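7 min read

Search articles, reviews, topics

Histari's pitch is narrow. The Esadeck service supplies recordings of household handwork, shot from head height, to developers training kitchen robots. A starter license covers 60 hours in 12 task groups and costs $1,279.

Dayana Ledesma, who evaluated it for the arm maker Taipe, began with the dishwashing group. Hands stay near the center of the view, and thin handles remain traceable against bare steel. 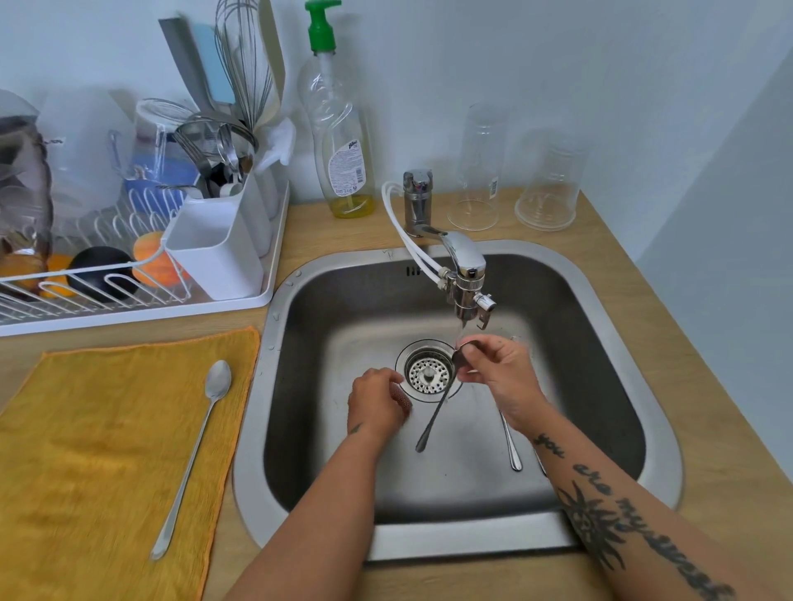
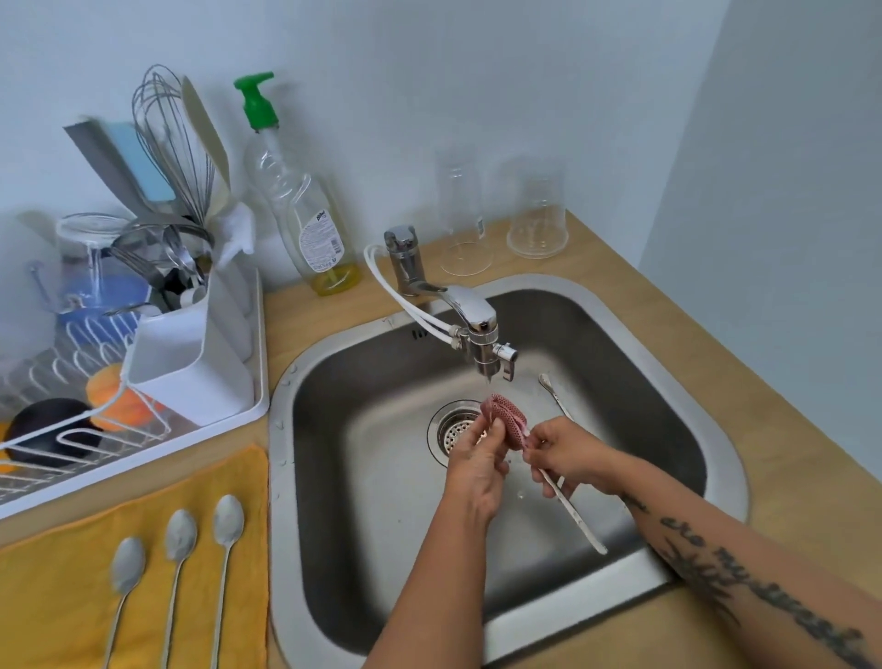

Washing utensils under a thin stream of water, with a mesh scrubber in hand.

Her main complaint is labeling. Grip changes are marked, but scrubbing pressure is left for the buyer to estimate. Running water and reflective basins also slowed her object tracker, which lost spoon handles in 9 percent of clips.

Krisztina Nyitrai of Mornitz, a rival supplier, sells force readings as a separate item. Histari plans to add them in October. Price is not set.

Shares 12 | Comments 9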